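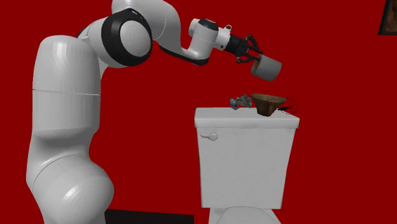
What makes a patient questionnaire fit for use as an endpoint in a clinical trial?

Evidence that the score measures the concept it claims to measure, in the population being studied, with enough precision to detect a change patients would regard as meaningful. Most instruments submitted for review meet the first condition and fall short on the last.

The gap matters more than it did a decade ago. Sponsors now place symptom scores higher in the testing hierarchy, and the statistical analysis plan has to say in advance what a responder is. A threshold borrowed from a different disease, or derived after unblinding, is difficult to defend.

Greltex, a measurement consultancy based in Bisville, has spent much of its recent effort on this problem. Its test case is the Wivov, a fatigue diary developed for adults with chronic inflammatory conditions. The diary has 11 items, each scored from 0 to 10, completed every evening and averaged over seven days.

Hala Zein, who leads the psychometrics group, began with the missing data. The validation study enrolled 897 participants, and the original scoring manual required only three completed evenings to generate a weekly score. "Three evenings will give you a number," she says. "The standard error attached to that number was never reported."

Her group re-estimated reliability under each possible completion pattern. With three evenings the test-retest coefficient fell below the level the manual quoted for the full week, and weekend evenings behaved differently from the rest. The revised manual sets the minimum at four, one of which must fall on a weekend.

Anchor selection came next. A global impression of change item asks respondents to recall their state at baseline, and recall over 12 weeks is poor. The group added a static severity item, asked at each visit, and defined change as the difference between two current-state ratings. Correlation between the diary and the static anchor was higher at every visit. The recall item was retained as a secondary anchor.

Exit interviews were held with 164 participants. Interviewers asked whether any change had been noticed, whether it affected daily activity, and whether it would justify continuing treatment. Responses were coded by two analysts working independently, with disagreements resolved by a third. The interviews favoured a threshold slightly above the anchor-based estimate, and the final report gives a range with both values at its limits.

A further programme, run with the Tannous registry, will test whether the range holds outside a trial setting. The registry lists more than 2,000 adults, of whom 400 will be invited to complete the diary for two non-consecutive weeks. Recruitment opens in January. The analysis plan specifies differential item functioning by language version, as the French Canadian translation has so far been used only in small samples. Two items on concentration have been flagged for close inspection.

14 shares | 3 comments

Contact the editors | Copyright, all rights reserved | Back to top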